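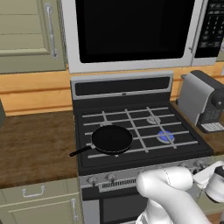

Sim numbers for stove knobs, does anyone believe them?

tenau_dave
Started the thread because the Grotgate release notes from September are being passed around my office as proof that knob turning is solved. They report 1,481 successes out of 2,000 rollouts on the "turn off the burner" task in the rendered kitchen. I've read the config. Success is checked on the knob joint angle and nothing else. The policy never has to look at the flame. Am I missing something?

gripfault
You're missing the part where the angle threshold is 60 degrees. A real gas valve at 60 degrees from where it started can still be passing gas.

Akgül_fan
It's a benchmark. Every benchmark has a threshold. We ran the same checkpoint through the Tenau planner and it picked the correct knob most of the time, with four knobs on the strip and a pan on the front left burner. Picking the right knob from pixels is a perception result and I don't see why that should be waved away.

tenau_dave
Because the mapping from knob to burner never changes. Same range, same strip, every seed. Swap two of the valves in the scene file without touching the mesh and see what your planner does.

Akgül_fan
Fair, haven't tried that.

lowbatt
I did, sort of. Ran 112 episodes with the front right burner lit and the valve mapping shuffled. It went for the same knob whether that knob controlled the lit burner or not. I'd post the log but I overwrote it rerunning with a different controller gain, so take that for what it's worth.

gripfault
So it memorized a reach. Call it whatever you want in the release notes.

mk_ortho
Slight disagreement with the pile-on. The control side is decent. The arm has to come in low past the oven door with a pan handle sticking out over the front, and that's an annoying place to plan through. Our old sampler would hit the handle all the time. Is contact with the pan logged in Grotgate?

tenau_dave
Logged, not penalized. Look for pan_contact in the episode summary. The task still counts as a success if you shove the pan into the backguard.

mk_ortho
Okay, that's worse than I thought.

Akgül_fan
You can turn the penalty on, it's one line in the task file. The Grotent people left it off because the baseline wouldn't train otherwise.

lowbatt
"The baseline wouldn't train otherwise" should be on the front page of the docs.

gripfault
What would convince me: shuffled mapping, pan contact counts as failure, flame state checked at the end. Report all three separately. I expect the number drops hard but I'd read that paper.

Akgül_fan
I'll set up the shuffled mapping tonight. Leaving the angle threshold alone though, one change at a time.

tenau_dave
Works for me. Please keep the logs.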